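Lantern walk checklist, Ukside green, August 20, 2019

Route ropes: OK. I walked the whole loop twice and only tripped once (my own laces!). The old story says the harvest spirits follow the path sunwise, so please keep the arrows pointing that way.

Bonfire distance: needs work. It's 10 feet too close to the Sang oak, and I'd hate to singe a tree folks still tie wishes to. 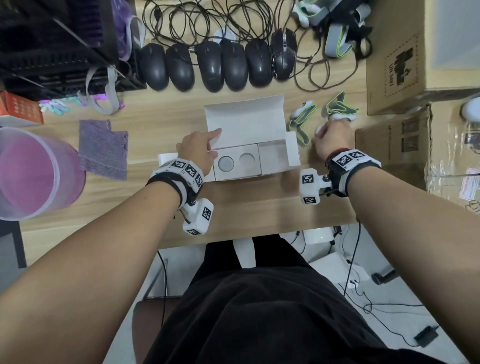
Candles and masks: OK, but I want the straw masks kept well back from any flame. Recheck in December before the midwinter walk.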